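Notes for the June talk, Kadthorpe community health evening. Aim for 20 minutes, then questions. Water on the lectern. Don't rush the start, you always rush the start.

**Opening**

Hi everyone, thanks for coming out. I'm a community nurse, I've been at the Enedstead clinic long enough to have worn out two chairs, and tonight I'm talking about blood pressure at home. Mostly about cuffs, and mostly about how we all use them badly (me included, I'll get to that).

Hands up if you've got a home monitor. Keep them up if you know where it is right now. Okay, good, that's better than last year's crowd!

*[wait for the laugh, if there is one]*

**Why bother measuring at home**

The reading you get at the clinic is one reading on one day, usually after you've circled the car park and sat next to someone with a cough. Plenty of people run higher with us than they do in their own kitchen. We call it white coat effect, even though I haven't owned a white coat since I was a student. Some people go the other way, lovely numbers in front of the doctor and much higher at home, and those are the ones I worry about, as we'd never pick it up without a home monitor.

So a week of readings from home is gold to us. Your GP can do something with that.

**The numbers, quickly**

- Top number: pressure when the heart squeezes
- Bottom number: pressure when it relaxes
- Both matter, and your own target is a chat with your own doctor, so please don't compare with your brother-in-law

(Someone will ask what's "normal". Say it depends on age, kidneys, diabetes, what you're already taking. Don't get drawn into it or we'll be here till supper.)

**Cuff size**

This is my hobby horse, sorry. Most monitors come in the box with one cuff, the medium, and most arms in my clinic aren't medium. Too small a cuff reads high. Too big can read low. There's a range printed on the cuff, and you measure around the middle of your upper arm with a sewing tape and see if you're in it.

Patricio Rivadeneira, our pharmacist, keeps a tape behind the counter and will do it for you while your script's being filled. Ask him. He likes being asked.

*[pass around the 2 cuffs, small and large. GET THEM BACK this time]*

**How to sit**

Back supported, feet flat on the floor, legs uncrossed. Arm resting on a table so the cuff's level with your heart. Go to the loo first, a full bladder really does push it up. No coffee or smokes for half an hour beforehand. Sit quietly for five minutes. No telly, no phone, no arguing with the dog.

Then two readings, a minute apart, morning and evening, and write down both. Not just the one you like! I had a gentleman bring me a beautiful page of readings, and when I checked the memory on his monitor there were three times as many in there. He'd picked his favourites.

**Getting your arm ready**

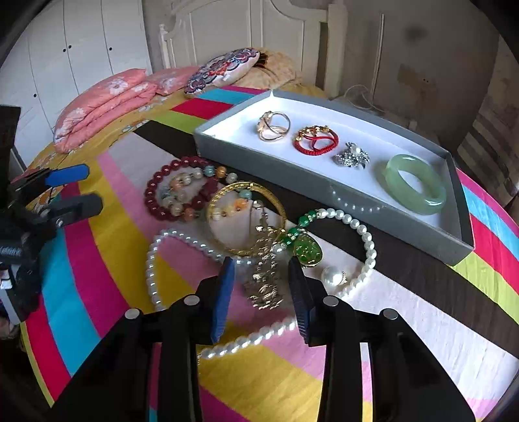
Bare arm, every time. The cuff goes on skin, not over the cardie, and rolling a tight sleeve up until it bites is no good either, so slip that arm right out. While you're at it, take off anything that's snug on that arm, or that the tubing could catch on. A stiff jade bangle, say, or a braided bracelet with beads on it, pop it in a little tray on the bed and then it's there when you want it back. Rings can generally stay on, but if yours has got tight lately and your fingers are puffy, mention that to us, I'd like to know. Same arm each time too, unless you've had lymph nodes out or you've got a fistula, in which case ask us which side first.

**When to ring someone**

Very high number and you feel fine: sit, wait five minutes, do it again. Still very high, ring the clinic or the after-hours line that day. Chest pain, trouble breathing, face drooping, weak arm, muddled speech, sudden dreadful headache: that's an ambulance, whatever the machine says. Say this bit slowly. Say it twice.

**Borrowing a monitor**

The Majumder Room at Enedstead has loaners. See Boyang Lei at the desk, she'll sign one out for a fortnight with a log sheet. Bring back the batteries as well, please.

Questions. If it goes quiet, ask who's got a wrist one and do the bit about holding it at heart height.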